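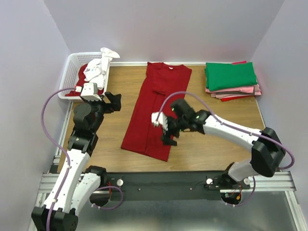 Comparing gripper fingertips on a two-arm folding cell

Work through these steps before you commit to a fingertip. We ran them on a pair of arms folding T-shirts, with the Ikholm pads and the Grurko pads fitted in turn.

1. Set the table the same way for every run. The basket goes in the back left corner and the finished pile in the back right. Use a shirt in a solid colour so the cameras find the hem easily.

2. Home both arms, then check the cables. Each loop needs enough slack for full wrist travel without dragging on the cloth.

3. Run 15 folds with the first set of pads, then 15 with the second. Leave the controller gains alone between sets.

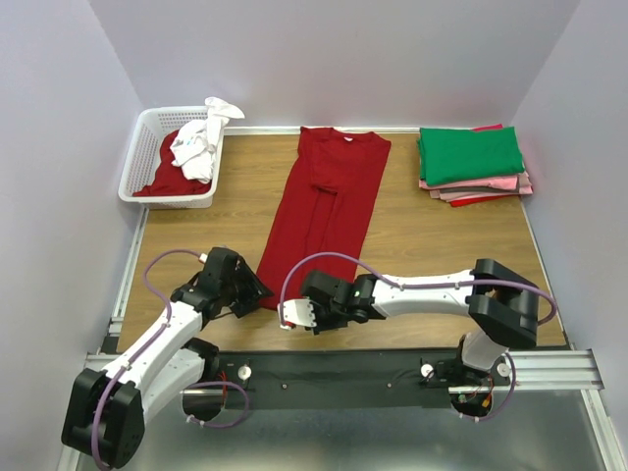

Steyn wrote in to say that step 3 favours whichever pads go second, as the cloth has relaxed by then, and suggested swapping pads after every fold. It's slower, but worth doing if you have the afternoon.

4. Record the wrist camera as well as the fixed one. A missed pinch can look fine from across the table, while the wrist view shows whether cloth is between the fingers before they close.
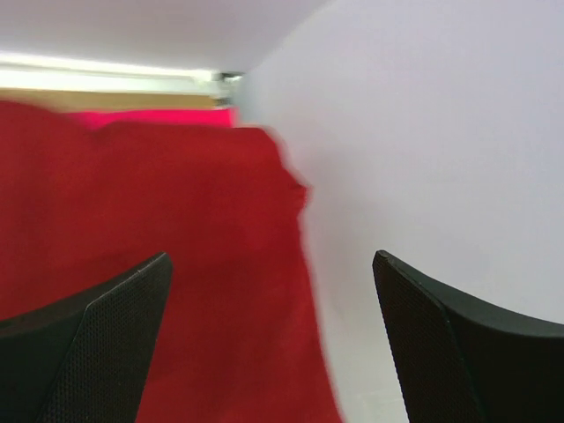 Set the shutter speed manually. Auto exposure hunts whenever a ceiling light comes into view, and the fabric edge smears.

5. Log every grasp as held, slipped or doubled. Doubled means two layers came up when you wanted one. We logged 309 grasps in Trulturia and threw out 16 where an arm faulted.
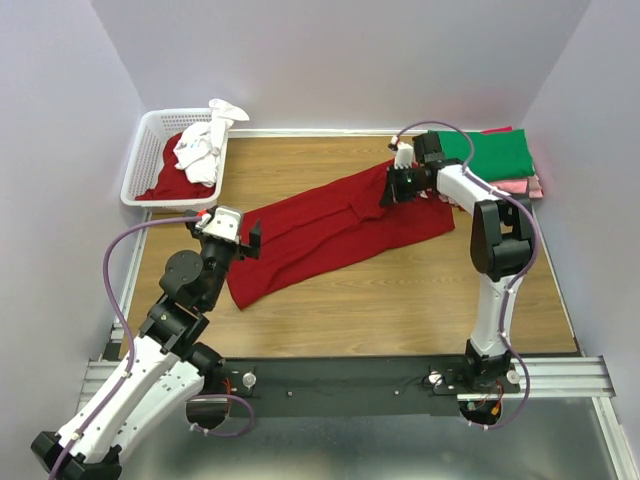
Lifts from the far side of the table deserve their own column. The arm is near full reach there and the wrist angle changes how the pads meet the knit.

6. Compare slips first, then doubles. The Grurko pads slipped less on jersey but doubled more near the collar. Dropping the closing force to 74 on our controller's scale fixed most of that.

Wipe the pads with a dry cloth between sets. Lint builds up quickly.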